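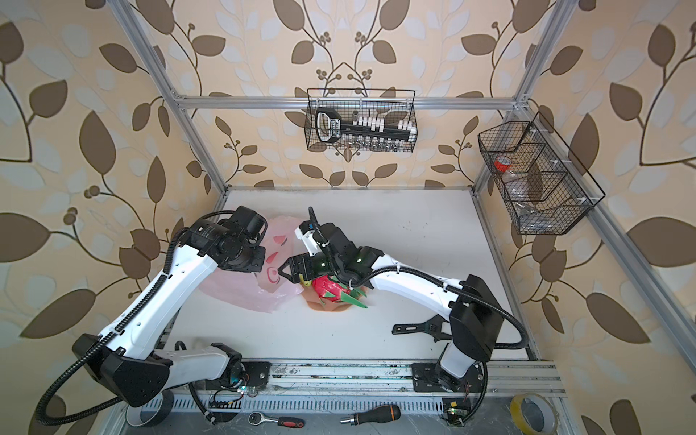
Can a machine pack my groceries yet?
Sometimes, slowly, if the bag is already open and you don't mind what happens to the tomatoes.

Week 4 notes – Chores, part 2: soft things and bags

Read before lab. Slides are on the course page, these are the bits I say out loud and people ask me to write down.

Recap from last week. Rigid objects, known shape, known place: pretty much solved on the shop floor. The Mekasside line we looked at does one part, one fixture, one motion, all day. Put the same arm in a kitchen and it has none of that. No fixture. Objects move when you touch them. Somebody left a spoon there.

So this week: bags.

Why bags are hard

Thin plastic has no fixed shape. A mug has a pose, six numbers and you're done. A bag has as many shapes as you care to write down, and it takes a new one each time you let go of it. See-through film is worse. Depth cameras often read whatever is behind it, or give you a hole in the data. Crinkles make bright spots that come and go with the light.

Then the opening. Two layers of film stuck together, and you need to get a finger between them. People rub the layers, feel them slide, blow on them, lick a thumb. Most grippers feel nothing at the tip. Motor current tells you that you are squeezing something. It doesnt tell you one layer or two.

Usual plan, in order:

Find a handle
Pinch and lift so gravity does some of the work
Second arm takes hold lower down or goes in at the mouth
Spread
Hold open while something goes in – and now both hands are busy

That last step is the whole problem with two arms. Ask yourself which hand picks up the fruit. Options: hook the open bag on a stand, hold it with one gripper and hope it stays open, or set it down with the mouth up and work fast. Each one is a different task to train and a different way to fail.

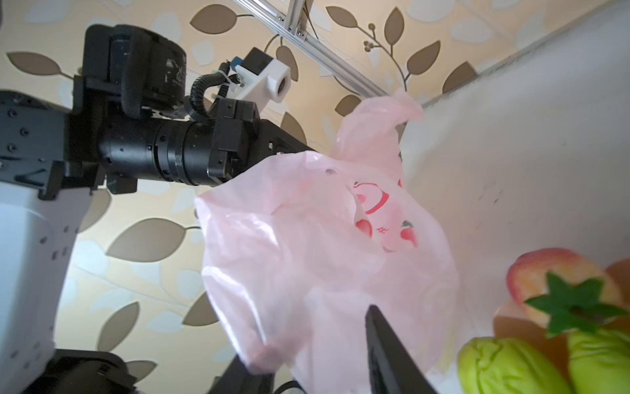 Where you grip matters more than how hard. Grab the handle at the top and the mouth tends to close under the bag's own weight. Grab the rim and it stays open better but tears sooner. Grab low and you are mostly pushing it around. Write down which one your policy prefers, we will compare in lab.

Fingers: wedge shapes are good for getting under an edge, poor for holding film. Flat pads the other way round. Rubber helps until it gets dusty. Clean your pads!!

What the numbers say (and don't)

The Piltach exercise set, which you all have, is 285 attempts at bag-and-load with two arms. Before you quote a success rate out of it, check what was counted. Things I want you to ask of any chore demo, paper or video:

Was the bag opened by the machine or handed over open?
Same bag every time? New bags and used bags behave very diferently
Real food or plastic food? Fake fruit doesn't bruise, doesn't roll the same, weight is usually off
Who reset the table between tries
Playback speed. Look for the small 4x in the corner
How many tries are not in the video

Success is also a slippery word. Item in bag is one thing. Item in bag, bag still whole, handles reachable, eggs not on the bottom – thats what a shopper means by it. Grade on the second one.

Home vs shop floor

Després (reading 2) says the home will come last, after warehouses and store back rooms, and the argument is mostly about variety and about who is standing nearby. Leneo (reading 3) goes the other way and says homes forgive slow work. If it takes all night to put away the laundry, who cares, you were asleep. I lean toward Després but the slowness point is a good one and it gets dropped too often. A checkout can't wait 30 seconds for a bag to open. A kitchen can.

My own list as of now, argue with me:

Vacuuming flat floors – yes, has been for years
Wiping a clear table – mostly
Moving firm objects into an open bin – mostly, if trained on similar stuff
Folding a towel – yes in a lab, patchy outside it
Packing a thin plastic bag – now and then
Tying that bag shut – come back in November

For lab

Bring the reading notes. Groups of 4. Each group gets 30 tries, log every one including the ugly ones. For each failure write the step it failed at (use the five steps above) plus one line on what you saw. Do not write "gripper error". Tells me nothing.

Arms off before hands go on the table. E-stop stays within reach of whoever is NOT driving.

Write-up is 2 pages max, due before the next lab. Question to answer: if you could change one thing, the hand, the bag or the training data, which one and why. Changing the bag is a legal answer. Shops did it for barcodes.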